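Shoes, again

I said in June that I'd stop grumbling about demonstration data once I'd made some of it myself. Well, I've made some, and I'm going to grumble a bit more.

The pitch from Ronbridge was simple enough. You don't need the robot. You give a person a pair of grippers, the person does a household job with them, and the recordings go into a model that works out how a robot should do the same job. Collect 1,200 of these and you have a machine that tidies a hallway. Myung-ja Maeng, who set the task list, believes this fully. I believe about half of it on a good afternoon.

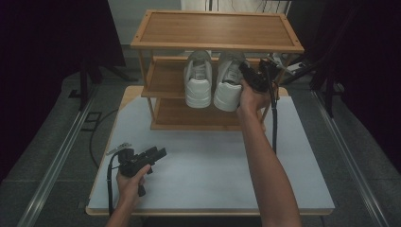 My doubt is over what the word "example" is doing. Every recording gets filed as one example of putting shoes away, and they all count the same. But look at how a person does it. The right hand has the heel of one trainer in the jaws on the middle shelf, next to its partner, and the left hand is just holding the other gripper above the table. Is that part of the skill? Is the left hand waiting, or helping, or simply attached to me? I know the answer, and the model gets no note from me saying so. Young-sook Byun says it'll average out. Maybe. I've heard that said of a lot of things that didn't.

Then there's variety, or the lack of it. Same rack, same white shoes, same table. I did 23 in one sitting and by the end I could have done it half asleep, and I suspect the last 6 look like it. Are those better examples because they're smoother, or worse because I'd stopped correcting myself? Myung-ja wants to keep the smooth ones. I'd keep the clumsy ones, where the heel slips and you have to go back for it. A robot is going to spend most of its life in that situation.

And I don't think enough is said about the tools. We talk as if the fingers were a fixed thing, the same in the first recording as in the last, when the grip depends on a bit of tape. Jemby, our logging sheet, has a column for lighting and a column for the operator and none for the state of the fingers. I've asked for one. I was told it would make the sheet too wide. 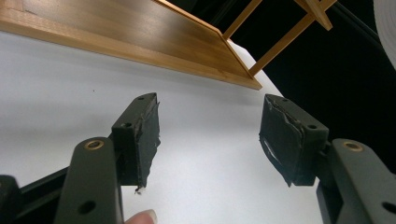
What I'd want to see before believing it

A test on shoes that aren't white, for a start. Boots would do, or a child's sandal. Then the same test on a rack with the shelves at a different height, run by someone who had no part in the collecting. Ronbridge keeps quoting a success rate from the rack it trained on, and I can't get excited about that.

I'd also like to see the failures, all of them, with the recordings that were thrown out and who threw them out. Young-sook has promised me a list. If it turns up I'll post it, and if the boots go on the shelf first time I'll say so here.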